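ok posting this before I forget the numbers. table setting task, two hand-held grippers, Herkia baseline vs what we're calling Brilbridge (relabeling method, no new hardware)

short version: most of our failures weren't grasp failures. they were bad timing labels. policy closes too early bc the demos say "close" before the fingers are anywhere near the thing

so we shift every close label to the point where finger motion stops, not where it starts. thats it. whole method

trained on 290 demos, same network, same seed. 40 test runs each
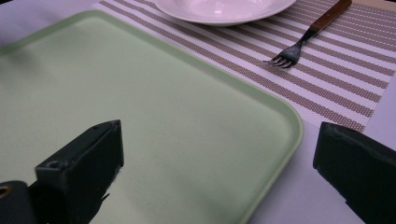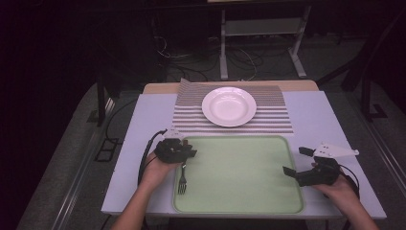
Q I keep getting: why not just collect more demos?

We tried. Added 60 and the early closing stayed the same, the new demos carry the same label error as the old ones.

results: baseline failed 16 of 40. relabeled failed 7 of 40. the ones left are mostly forks, thin stuff flat on a surface is still awful

caveats: one table, one lab, one set of objects. pls don't cite this as solved lol

also tried smoothing the labels insted of shifting them. worse. policy gets mushy and hovers

Jutbridge rerun is next, diffrent tables and diffrent people doing the demos. hoping for January

code after I clean it up, its embarassing right now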